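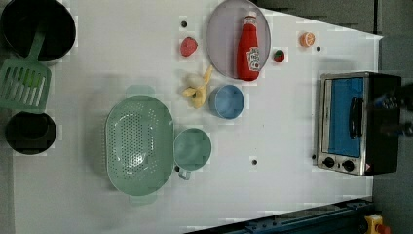 Start with feed, and start with how we measure it. Most people who creep feed lambs have never weighed what they put out. They use a scoop that came with the farm and call it a pound. A kitchen cup is fine, even a pale green one like the measuring cup next to the colander on the slide, as long as you have filled it with your own feed and set it on a scale. Pellets and cracked corn do not weigh the same by volume. Weigh a level cup of each, write both numbers on the feed room wall, and do it again when you change suppliers.

Say who I am. Knut Wendt, 106 ewes, mostly white-faced crosses, lambing in the barn. Creep feeding for 7 years. Before that we turned everything out and hoped for grass.

What creep feeding is. One sentence, most of the room knows. Feed the lambs can get to and the ewes can't.

When to start. We open the creep when the oldest lambs are 14 days old. They won't eat much then. They nose at it, lie in it, and carry it around the pen on their feet. Leave it open anyway. Put out a handful at a time and throw out what is left the next morning. The ewes will clean up the old feed, so it isn't wasted.

Where to put it. Ours was in the far corner the first year and the lambs ignored it. Úna Ó Néill came by and told me to move it next to where the ewes lie down, and hang a light over it. Lambs started going in that same week. Give her the credit if she is in the room.

The gate. Upright bars on ours, adjustable. Set it too wide and a thin yearling will get through. I have had one in there overnight and she was a sick ewe the next day. Check the gap as the lambs grow, and check the bolts too. Pass around the spare bar.

What we feed. Soft and sweet at the start: soybean meal, rolled corn, a little molasses. After they are eating well we go to whole corn and a pelleted supplement. Change over slowly, a bit more of the new feed each day. No copper. Read the tag every time, even on a brand you have used for years. If it is labeled for cattle, leave it at the store.

Overeating disease. Don't skip this one. The biggest, best lamb is the one you find dead. Ewes get their booster before lambing, lambs get their own shots after that. Timing depends on the product and on whether the ewes were vaccinated, so ask your vet. Ours is Zamfira Avram and she has offered to take questions at the end. Never let the creep run empty and then fill it to the top. If it has run out, start back with a small amount.

Water. Short point. Clean bucket inside the creep, low enough for a lamb, scrubbed daily. Intake of feed drops when the bucket is dirty. Also fresh hay, the leafy stuff, not stems the ewes have picked over.

Cost. Last year's creep feed bill came to $735. That leaves out hay and my time. Whether it pays depends on when you sell. If you sell light lambs to an early market, I think it does. If you are going to run them on grass until July or later, a lot of that early gain evens out, and I would think hard before buying the feed. Ingeborg Ruppert keeps her lambs on pasture with no creep at all and I would not tell her to change.

Ask for hands here: who sells before summer? If it is only a few, cut the next part short.

Records. Ear tag, birth date, single or twin, weight at weaning. A notebook is enough. Twins and triplets get the most out of a creep, and you will see it in the notebook if you keep them separate. Mine were all lumped together for the first two years so those pages are no use to me.

Handout: the two mixes, plus the gate drawing with measurements. Copies are on the back table. The drawing has the older bar spacing penciled out - use the number in ink.

Questions. Zamfira takes anything on shots, I take gates and feed.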